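Progress report to the Umwood Fund, July 2024
Prepared by Paula Gavrilă, Millivis Community Meals

The short version: the lunch club is running, people come, and I am still not convinced it does what our application said it would do.

**Attendance.** We planned for 30 regulars and have 21. Sewwandi Wijesinghe thinks the number will climb once word gets out on the Avram side of town. Maybe. We said the same thing in May, and the list has barely moved. Most of the people on it already knew each other, which makes for a cheerful room but doesn't say much about loneliness, and loneliness is what you are paying us to reduce.

**The survey.** Darius Moldovan handed out the well-being form you asked us to use. Almost everyone ticked "better" or "much better." I would not lean on that. The form was filled in at the table, after a free meal, with the cook standing nearby. I'd like to try it by mail next time and see if the answers hold up. If they drop, you will get those numbers too.

**Spending.** Food is under budget. Transport is over, and it will stay over as long as Sirkton Vans charges for a minimum of two hours per trip. Tamara Tănase has asked them twice for a shorter booking and got a polite no both times. We also bought table linens and serving dishes out of the small equipment line, which is now used up. 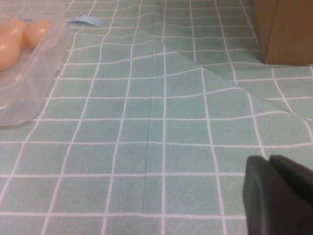 *Mint-green check tablecloth.*

**Staffing.** Darius Dobre left the kitchen in May and his hours have been split between two part-timers. The meals haven't suffered. The record keeping has, and a few weeks of sign-in sheets are missing. I have left those weeks out of the attendance figure.

**What we want to change.** The application promised a "buddy" scheme that would match each new member with an older hand. We have two pairs. Neither asked to be matched -- they just happened to sit together. I'd rather drop the scheme and move that money to transport, where people tell us the real trouble is. Please let us know if that needs a formal amendment or if a letter will do.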